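The Year We Moved the Water

May 3, 2021

I finally got the last float valve swapped out on the north side, so I can sit down and write about this like I've been promising since winter. If you've been reading for a while you know I have griped about water more than any other thing on this place, including the mud, the mailbox and the rooster.

For anybody new, we run a small cow-calf outfit outside Prarkine. It isn't big by anyone's standards. There are 169 mother cows on 886 acres, most of it grass, some of it the kind of rock and cedar that you pay taxes on and look at. Until last year the whole north half drank out of one pond. One! The cows would hike down to it, drink, stand in it, do other things in it, and then lie around on the bank until they felt like going back up to eat. The grass by the pond was chewed down to nothing and the grass on the far ridge was rank and yellow and went to waste every single summer.

My neighbor Finbarr Quinlan had been telling me for years that I didn't have a grass problem, I had a walking problem. He'd lean on my truck and say it, and I'd nod and then go home and price more hay. 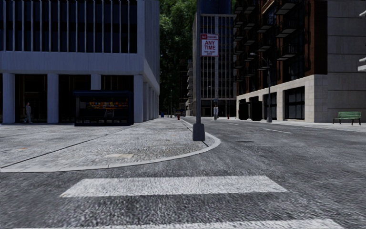
What finally did it was the dry spell last June. The pond dropped so far that we had a heifer stuck in the mud up to her belly, and it took Odair and me and the old Laing tractor most of an afternoon to get her out. (She's fine. She calved in March and she's as mean as ever.) I came in the house that night with mud in my ears and told my husband we were going to run pipe.

So we ran pipe. I had this idea that it would be a two-week job. Ha. Odair Honorato has helped us on and off for a long time and he just smiled at me when I said two weeks. The trencher did fine on the flat and then we got to the first ledge of rock and it was like trying to dig up a parking lot. We went around it. Then we went around the next one. If you looked at that line from the air you'd think a drunk person laid it out.

We used black poly pipe off the big rolls, and here's my one piece of advice on that: unroll it the day before and let it lie in the sun. We tried to wrestle the first roll straight out of the truck on a cold morning and it about took my head off. After that I'd stretch it down the fence line in the evening and by the next afternoon it was limp and friendly.

The tanks were a whole other argument. I wanted used tire tanks because they're cheap and you can't hurt them. Bernadette Baudry over at Clemero, where I buy my fittings, thought I should go with smaller plastic ones that I could drag around as I split the pastures up. I went with 2 tire tanks on the ridge, where I know I'll always want water, and a little drag-along tank for everywhere else. I have to admit the little one is the one I use the most. It holds 100 gallons, which sounds like nothing, but it fills back up fast, and the cows have figured out they don't all have to come at once. When water is close they wander over in ones and twos. When it's a half mile off, the whole bunch goes together and the boss cows drink first and the young ones get pushed off. I'd read that and not really believed it until I sat there in the pickup with a sandwich and watched. 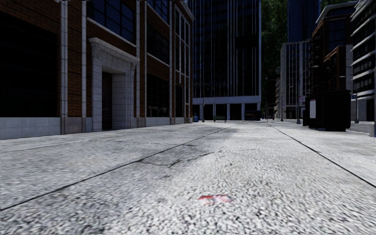 Now the part I'm excited about, which is the ridge. The cows are up there! They're up there in the middle of the day, eating grass that I don't think has been touched properly since my dad ran the place. By fall we had manure scattered all over that hill where there used to be none, and this spring it greened up earlier than I've ever seen it. I'm seeing clover on the east slope and I sure didn't plant any. I took Idun Hovland up there a couple weeks ago, she helps folks around here with grazing plans, and she got down on her hands and knees and started digging around with a pocketknife before I'd even shut the truck off. She found worms. She was as happy as a kid.

We fenced the pond off too, all but one little rocky spot at the shallow end that we kept for emergencies. The bank is coming back in weeds mostly, and some sedge, and there's a pair of geese that have decided it belongs to them. My dog Dollus does not agree and has been chased home twice.

It hasn't all been roses. I had a float stick open over Christmas and drained a good bit of the storage tank down the hill before I caught it, and then of course that froze, and I had a skating rink right in front of the gate. I've also got one low spot in the line that I didn't bury deep enough because I was tired and wanted supper. It froze three times. I'll be digging that up again before next winter, and I'm going to put in a drain while I'm at it.

Several of you asked what it cost. I'm still adding up receipts, and some of them went through the wash, but I did feed a lot less hay than the winter before and I sold the extra to Sofia Athanasiadis for her horses. I'll put the real numbers in a post once I've got them straight.

Next on the list is splitting the ridge pasture with one strand of hot wire. Odair says it'll take three days. I'm planning on a week and buying extra insulators.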